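Skururbridge Householders Forum > Plumbing and Drainage > Kitchen waste slow and gurgling after sink swap

melnyk_lane
Posts: 57

Replaced the kitchen sink in August. The old one was a ceramic single bowl, the new one is a stainless steel single bowl of similar size. Same run behind it: 40 mm waste, bottle trap, into a boss on the internal soil stack. Since the swap the bowl empties slowly when it is more than half full, and the trap gurgles at the end. A running tap drains away without trouble.

Checked so far: trap off and cleaned, nothing in it. Rodded the horizontal section as far as the boss, nothing came back. No smell. The bath and basin upstairs drain normally and do not set off the gurgle.

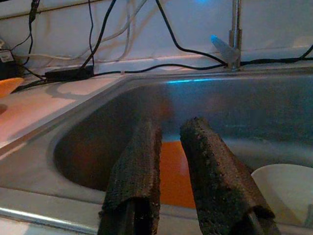 The horizontal run is long because the sink is on the opposite side of the room from the stack. I measured it at 3 m from trap to boss. I did not alter the fall when I fitted the sink, but the new outlet sits lower than the old one, so I had to shorten the vertical piece above the trap.

Is this an air problem or a fall problem?

onholm_heating
Posts: 1184

Air problem. A 40 mm sink waste at 3 m is at the usual limit for an unvented branch. With a full bowl the pipe runs full bore, the tail of the water pulls on the trap and you get the gurgle. Fit an air admittance valve on the branch, above the spill-over level of the sink, and test again.

Also change the bottle trap for a tubular P trap. Bottle traps are fine on basins. On a kitchen sink they collect fat and they restrict flow.

s_ichikawa
Posts: 79

I disagree with the order of work. The length was the same before the swap and there was no complaint then. An AAV may stop the noise but it will not necessarily explain the slow emptying. What changed is the outlet height and whatever was disturbed when the sink came out.

Put a level on the pipe. You want 18 to 90 mm of drop per metre. If the vertical piece was cut too long, the trap has been pushed down and the first part of the run may now be flat or falling backwards. Push-fit pipe will take up a surprising amount of that without leaking.

Sachiko

melnyk_lane
Posts: 57

Will check with a level on Wednesday. The pipe is clipped behind the base units so I can only reach the first section and the last bit at the boss.

onholm_heating
Posts: 1184

Sachiko, the length being the same proves very little. The old sink may have had a smaller outlet and never filled the pipe. A 90 mm basket strainer passes far more water than an old slotted waste. Bigger flow, same pipe, now it siphons.

s_ichikawa
Posts: 79

If it passed far more water it would empty faster until the siphon broke. He says it is slow from the start. Those are different symptoms.

Question for the OP: is the overflow connected, and does it make a difference if you leave the basket out altogether?

y_yagi
Posts: 3

Had the same fault with a Flonent sink. In my case the sealing washer under the strainer had been squeezed inwards when the nut was overtightened, and it covered part of the outlet. Running tap fine, full bowl slow. Ten minutes to put right. You can see it with a torch once the basket is out.

Yoshinori Yagi

melnyk_lane
Posts: 57

Overflow is connected. Basket out makes no difference. The washer looks all right from above with a torch, slight bulge on one side but I would not call it a blockage.

Results with the level: the first section is flat for the width of one cupboard, possibly a hair backwards. After that it falls properly. At the boss end there is plenty of drop.
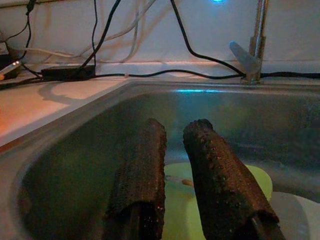 The new bowl, stainless steel.

So I can take a little off the vertical piece and lift the trap. If I do that, is the AAV still needed?

s_ichikawa
Posts: 79

Lift the trap first, re-clip the flat section with packing, and test with a full bowl. Change one thing at a time or you will not know which one did it. While the strainer nut is within reach, slacken it, reseat the washer and do it up by hand only.

onholm_heating
Posts: 1184

I would still fit the valve. It is a cheap part and the run is at the limit whatever the level says. Correct the fall by all means. Make sure the valve stays accessible and is not boxed in with no air supply, as they fail and need replacing.

And get rid of the bottle trap.

melnyk_lane
Posts: 57

Tubular trap bought. I will do the fall and the washer first with the old trap in place, then swap the trap, then decide on the valve. Is solvent weld to push-fit acceptable at the 40 mm joint, or do I need a compression coupler? The pipe nearest the boss is the older solvent weld type and the rest is push-fit.

onholm_heating
Posts: 1184

Compression coupler. The outside diameters differ between the two systems and push-fit sockets will not take solvent weld pipe reliably. Universal compression fittings cover both, but check the size range on the packet.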